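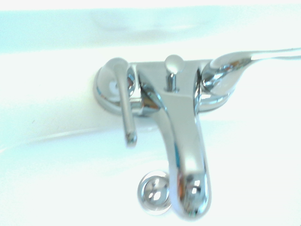
Posted by Oi-ling Wan in Bathrooms and Fixtures
2 replies - 217 views

Handles on a two-handle faucet do not line up when closed

I am responsible for the upkeep of a shared guest apartment at Roltedholm, and I would appreciate advice on the chrome faucet in the main bathroom. It is a center-set model with a lever on each side of a curved spout. The left lever points toward the front of the sink, while the right one extends straight out to the side. Both sides are fully off in these positions, and there is no drip from the spout.

Guests have twice reported the faucet as broken, apparently on the assumption that one side had been left open. I would like both levers to rest in matching positions. The faucet was already in place when we took over the apartment, and no paperwork was left with it. Please advise whether this can be corrected without replacing the fixture, and whether the water must be turned off for the work. I would also welcome a recommendation on cleaning, as the chrome shows spots quickly and the residents' handbook does not mention it.

Jui-lin Mok
Member, 1185 posts

In most cases this can be corrected. On many two-handle faucets, the lever fits over a toothed stem and may be lifted off and set back at a different angle. The usual procedure is as follows.

Close both shutoff valves under the sink and open the faucet to release any remaining pressure. Cover the drain with a cloth. Find the screw that holds the lever. Depending on the model, it may be under a small cap on top of the hub or set into the side or back of it, where a hex key is required. Turn the faucet fully off, remove the screw, and pull the lever straight up. Replace it in the position you prefer and tighten the screw until it is snug. Overtightening can strip the threads.

Before you decide which lever to move, please note the direction in which each one turns. On some faucets both handles turn the same way, and on others they turn in opposite directions. If you set a lever without checking, it may strike the spout or the wall before the valve is fully open. I would ordinarily leave the right one where it is and move the left one out to the side, as this gives more room around the spout.

If the lever does not come off with moderate force, do not pry against the chrome. Mineral buildup is the likely cause. A cloth soaked in warm water and wrapped around the hub will sometimes loosen it. A handle puller may be borrowed or purchased at a hardware store.

With regard to spots, mild dish soap and a soft cloth are sufficient for regular care. Dry the chrome afterward. Abrasive powders should not be used.

Chun-hung Sin
Member, 16 posts

Ours was the same way for years and we left it alone. If it does not drip, I would put up a small sign for the guests - "left handle faces forward when off" or similar wording.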